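Auður Baldursdóttir had the kettle on before I got my coat off. "You'll want coffee," she said, and I did, because the road out to Rolby had taken me 2 hours and I'd missed the turn twice!

I came to talk about the choir. She has led it since the old director moved away, and last October they sang a full evening of herding songs to 141 people in a hall that really wants to hold fewer. "We had people sitting on the stairs," she told me. "I kept thinking about the fire rules and then I'd lose my place."

The songs come from a notebook kept by a farmer's wife named Thoroddsen - 205 tunes, mostly without words, written in pencil. I asked how you sing a tune with no words. "You go la la la until somebody's grandmother gets annoyed and tells you the right ones," Auður said. (She does a very good annoyed grandmother.) 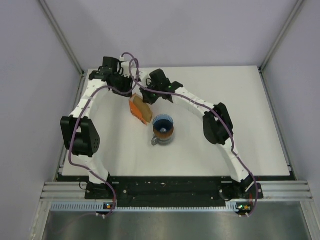 A mug with a blue rim, between two robot arms.

Ketill Eyvindsson sings bass and drove over from Grolside to join us. He'd never sung in front of anyone before he turned fifty. "My wife signed me up," he said. "I thought it was a dinner." He still can't read music, so he records every rehearsal on his phone and plays it back in the truck.

Do they argue? Oh yes. Mostly over tempo. "Ketill drags," Auður said. "I'm giving the words room," said Ketill, and they were off for a good ten minutes while I ate the cake.

They're working on the slow songs from the back of the notebook now, and the altos are short two voices. Rehearsals start at seven, and you can bring your own chair.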